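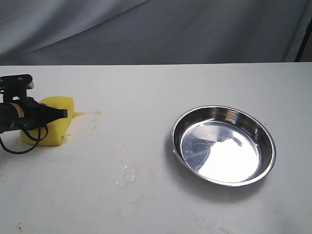
第三节 架子和背景布的安装

零件都对过清单了吧?那就可以动手了。Juvell 这套桌上背景架我自己装过好多遍,家里一套,Tesstead 的店里一套,去年十月又帮朋友在 Brindongate 装了一套,下面的顺序是我装顺手了以后重新排的,跟盒子里那张折页不太一样。折页让你先挂布再锁横杆,我试过,布一直往下滑,一只手托布一只手拧螺丝,拧到一半就想骂人。

开始之前
桌子靠墙或者离墙留一点空都行,我喜欢留出一个人能侧身过去的宽度,后面挂布、理布都方便。桌面先擦干净再擦干,夹座底下有一层软胶垫,沾了水或者护理油会打滑。桌沿如果是圆角或者斜边,请先翻到第二节末尾看"垫片的用法",别硬夹。

3.1 装夹座

1. 把两个夹座分别放到桌子后沿的左右两头,开口朝前。
2. 旋钮从下往上拧,拧到胶垫刚刚贴住桌板底面,先停一下。
3. 蹲下来看一眼夹座有没有歪。这时候还能随便挪,挪正了再继续。
4. 再拧半圈到一圈,用手推夹座,推不动就可以了。

注意:玻璃桌面不要用夹座!请换成落地底座(另购,装法在第六节)。薄的空心板也要小心,拧过头会压出一个圆印子,擦不掉的。我那张旧书桌现在还有两个。

3.2 立柱

1. 立柱是两节套在一起的,外管直径 19 毫米,粗的一头朝下插进夹座。
2. 听到"咔"一声才算到底。没听见就拔出来转个方向再插,管口有一道缺口,要对着夹座里面那个小凸点。
3. 拧紧夹座侧面的蝶形螺丝。
4. 松开中间的锁环,把内管拉到你要的高度,锁环往右转锁死。两边一样高,可以拿卷尺量,也可以先拉到管子上同一条刻度线。

说明:刻度线是从下往上印的,我第一次装的时候把一根立柱插反了,两边刻度怎么对都对不上,折腾了半天。粗的那头朝下,真的要看清楚。

小心:松锁环的时候另一只手一定要扶住内管。它会自己滑下来,夹到手指挺疼的。

3.3 横杆

1. 把横杆两端的盖帽取下来,放在不会滚走的地方。
2. 横杆架到两根立柱顶端的叉口里,左右露出来的长度差不多就行。
3. 盖帽拧回去。先两边都带上几圈,再轮流拧紧,一次拧死一边的话另一边容易翘。
4. 退后几步看看横杆平不平。不平就回到 3.2 的第 4 步调锁环,别去掰横杆。

注意:横杆的承重最多 800 克。薄棉布、涤纶布都没问题,厚绒布和双层遮光布请先上秤称一下。别在上面挂灯!Hicham Younis 写信来问过能不能挂一盏小夹灯,我的回答是不要,灯头一偏,整根横杆都会跟着转。

3.4 背景布

到这一步就轻松多了。

1. 布先熨一遍,从反面熨,温度照着布边标签来。没有熨斗的话,洗完脱水不要太狠,趁还有潮气挂起来,自己的重量会把大部分折痕拉开。
2. 布的上沿搭过横杆,往后翻一个手掌宽。
3. 从正中间开始上夹子,然后一左一右往外走。盒子里有 8 个夹子,横杆上用不完没关系,剩下的留着夹下摆。
4. 下摆有两种放法。想要桌面和背景分得开,让布垂到桌子后面去;想要一整片没有接缝的底,就把布往前拉,铺到桌面上,中间留一个缓缓的弧,别压出死折。
5. 挂好以后放 5 分钟再看一遍。有些料子会慢慢往下坠,中间夹子那里容易出现斜着的褶,松开旁边两个夹子重新抻一下就好。

小窍门:Rungnapa Meesuk 教我的,在布的下沿缝一条窄窄的套筒,里面穿一根木条,坠感马上就出来了。我后来给 Sibiya 那批灰布全都缝了这个套筒,周末两个下午就缝完了,比每次熨布省事多了(缝线颜色别跟我学,我手边只有白线,近看一清二楚)。木条的重量也要算进横杆承重里。

说明:布的颜色怎么挑,我放在第五节讲。第一次买的话,我会先买一块中间调的冷灰,深浅都压得住,拍陶器、拍首饰、拍书都能用。纯黑的布特别爱沾毛,家里有猫的朋友请三思……

3.5 装完之后检查一下

- 轻轻推桌子,架子会晃几下,但应该很快停住。一直晃的话,八成是夹座的旋钮没到位。
- 两边锁环各再拧一次。我几乎每次都能发现有一边还能再转一点点。
- 布的边缘不要碰到灯、暖气片或者插线板。热灯管离布远一些,LED 灯也一样,别贴着。
- 电线从桌子侧面走,用胶带固定在地上,别从布底下穿。

警告:家里有小孩的,不用的时候请把横杆卸下来。垂着的布对他们来说就是一块可以拽的东西,一拽整个架子都会往前倒。

3.6 拆和收

顺序倒过来就行:夹子、布、横杆、立柱、夹座。布我建议卷着收,找一根装海报的纸筒,正面朝外卷。叠起来收也可以,只是下次又得熨。立柱缩回去以前拿干布擦一下内管,灰尘带进锁环里,时间长了会发涩。要是已经涩了,别喷油,拿湿布擦净再晾干,多数都能好。

横杆盖帽收之前就拧回横杆上,别单独放!我丢过一个,现在那一头用的是软木塞,倒也能用,就是难看。

灯位的摆法请看第四节。

本页更新于2020年2月8日,星期六 | 联系我们 | 版权所有,转载请先来信 | 返回顶部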